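February, Pirkton arm, gripper service

Came in to find Lacerda job stopped again at cycle 3,109, same fault as before – finger position timeout on close. Left finger lagging the right. Powered down, locked off, air bled.

Wiped both fingers, checked the screw near the top of the left one. Took maybe an eighth of a turn before it clicked on the driver, so it had crept. Threadlock on, marked with paint pen after. Right one was fine, left alone.

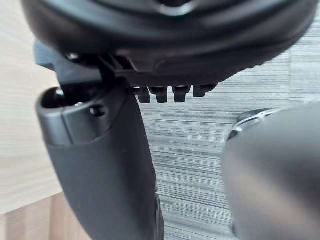

Bracket bolts next. All good to the 8 mm key, no play when I rock it by hand. Cable tail behind it has a shiny patch where it rubs on full wrist rotation – wrapped for now, want a proper sleeve from Gromulton. Please dont cut the tape off.

Re-homed, then ran the close test. Timeout gone at half speed, came back once at full. Dropped close speed a notch in the Pultolau recipe and it ran clean to 3,224. Not happy leaving it slow but it will do till the sleeve arives.

To do: order sleeve, re-check paint mark at next stop, put old close speed back and see. Wrist grease is due too, tube in the drawer is nearly out.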